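Under Maribeth Macapagal, the Zakaria cold storage site in Gernport has gone from a single loading dock to a full regional hub, and she still walks the floor before the first truck backs in.

Macapagal did not plan on a career in refrigerated freight. She took a summer job at Zakaria checking bills of lading, working out of a trailer parked beside the old fish market. The company had one building then, and most of what passed through it was frozen bait and a little ice cream.

"I was going to stay until school started," she said. "Then the night clerk quit and they asked if I could cover."

She covered for two winters. After that she moved to inventory, then to dispatch, and she was named general manager the spring the company bought the former Wollberg cannery across the road. The cannery had thick walls and a good rail spur, but its floor sloped the wrong way for pallet racking. Leveling it took most of a year.
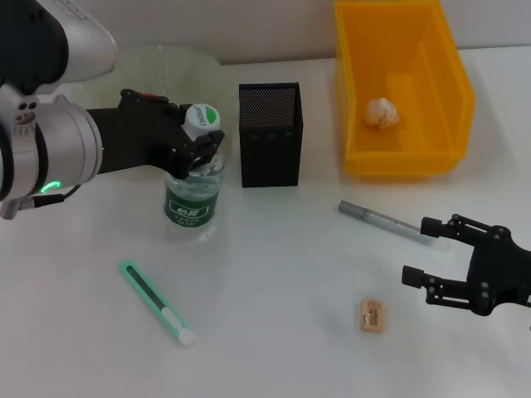
A bottle of water on a white tabletop.

The Gernport site now has room for more than 700 pallets in the freezer and another 200 in the cooler. Produce comes in by truck from the valley farms and goes out again within a day or two. Frozen goods stay longer. A few lots of cranberries have been on the back row since last fall, waiting on a buyer who keeps changing the delivery date.

Jhun Aquino runs the docks. He came over from the Sarov terminal, where he had handled dry goods, and he found the pace in Gernport hard to get used to.

"With dry goods, a truck can sit," Aquino said. "You get to it after lunch. Here the driver has a reefer unit burning fuel and a temperature log that somebody is going to read."

Aquino's first change was to the appointment book. Carriers used to call ahead whenever they liked, and by 6 a.m. there would be a line out to the highway. He broke the morning into half-hour slots and held two of them open for late arrivals. Drivers complained for a few weeks. Wait times came down by April.
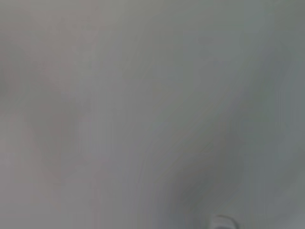 The second change was slower. The freezer had been laid out by customer, with each account given its own aisle whether it filled the aisle or not. Aquino and Rosalinda Fajardo, the inventory lead, moved it to a layout based on how often a product ships. Fast movers went up front near the doors. Fajardo relabeled every rack position herself over 3 weekends, in a parka, with a label printer that had to be warmed up between aisles.

Some customers liked having their own aisle and said so. Brittany Wong, who handles accounts at Zakaria, spent much of that month on the phone.

"They wanted to know they could come in and see their product," Wong said. "I told them they still can. It might be in four places now, and we'll walk them to each one."
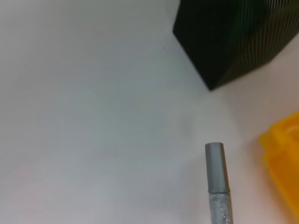
A pen on a white surface

The site employs 159 people in the busy season and fewer in winter. Macapagal would like to even that out. She has been talking with two bakeries about storing frozen dough through the slow months, and one of them has agreed to a trial on the cooler side.

She is also looking at the roof. The section over the old cannery dates from before the conversion, and the insulation there is thinner than on the newer building. On hot afternoons the compressors on that side run almost without a break. Bids are due next month, and the work would have to be done one bay at a time, with product shifted across the road as each bay is emptied.

Aquino has already penciled the moves into the appointment book.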